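hilo rápido pq me lo habéis preguntado por tres sitios distintos y no doy abasto

qué pasó con las pinzas de mano esta semana. va 🧵

1/ para quien llegue nuevo: grabamos tareas de casa con una pinza en cada mano, doblar ropa, hacer camas, recoger. con eso luego entrena el brazo de Undari. yo llevo la parte de dormitorios

2/ sesión 72. la izquierda se cierra sola. sin tocar el gatillo. tenía el dedo de la otra mano entre las mordazas pq estaba sacando un hilo. pellizco feo, uña morada, nada roto. pero joder

3/ lo peor: LED verde todo el rato. verde = todo ok según el manual. pues no

4/ apago, enciendo, recalibro. verde otra vez. hago cinco dobleces perfectos y al sexto, zas, cierre solo. sin patrón. ni por tiempo ni por postura ni por nada que yo viera

5/ Margarida Seixas me pide los logs. 512 cierres registrados en la sesión. órdenes del gatillo: 421. o sea 91 cierres que no pidió nadie. noventa y uno!! y yo había notado cuatro

6/ los otros eran microcierres, milímetros. no los sientes en la mano pero están en los datos. y el brazo aprende de eso. asi que además del dedo, datos a la basura

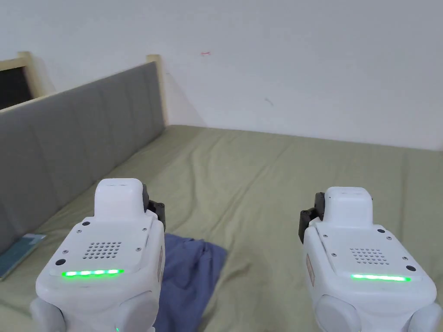 Las dos en verde, sobre la cama. Tan tranquilas.

7/ primera teoría: interferencia entre las dos. probamos la izquierda sola, la derecha en otra habitación apagada. sigue fallando. descartado

8/ segunda: el firmware de Kelletti. volvimos a la versión anterior. sigue. perdimos una tarde entera con esto, gracias

9/ la buena fue de Hakim Hartono, que la abrió. cable del sensor del gatillo pillado con la carcasa, aislante pelado. al girar la muñeca hacía contacto y la placa leía "gatillo a fondo". una chorrada de cable

10/ y el LED? pues el LED solo mira batería y conexión. NO mira el gatillo ni el motor. llevamos meses leyendo ese verde como "seguro" y significaba "encendido". esto es lo que mas me cabrea del tema

11/ qué cambia desde ya:
- dedos fuera de las mordazas SIEMPRE salvo con la batería quitada. quitada, no apagada
- prueba de giro de muñeca antes de cada sesión, diez vueltas
- si cierra sola una vez se para y se avisa. una vez, no cuatro (culpa mia)

12/ datos: 227 episodios en cuarentena. Margarida está pasando el comparador de órdenes contra cierres, los que salgan limpios vuelven. los míos de sábanas me temo que no

13/ a la gente de Stallville que tiene el mismo lote: revisad el cable YA, lado del gatillo, justo donde cierra la carcasa. hay que quitar los tornillos de arriba, no tiréis de la tapa que se parte la pestaña (preguntadme cómo lo se)

14/ Kelletti ha contestado, piden la unidad. se la mandamos mañana con fotos del cable. de cambiar lo del LED no dicen nada de momento, insistiré

15/ el dedo bien, gracias a todos los que preguntáis. escribo con nueve, de ahí las erratas

edit: me preguntan si la derecha también. abierta y revisada, cable en su sitio. pero la prueba de giro se la hago igual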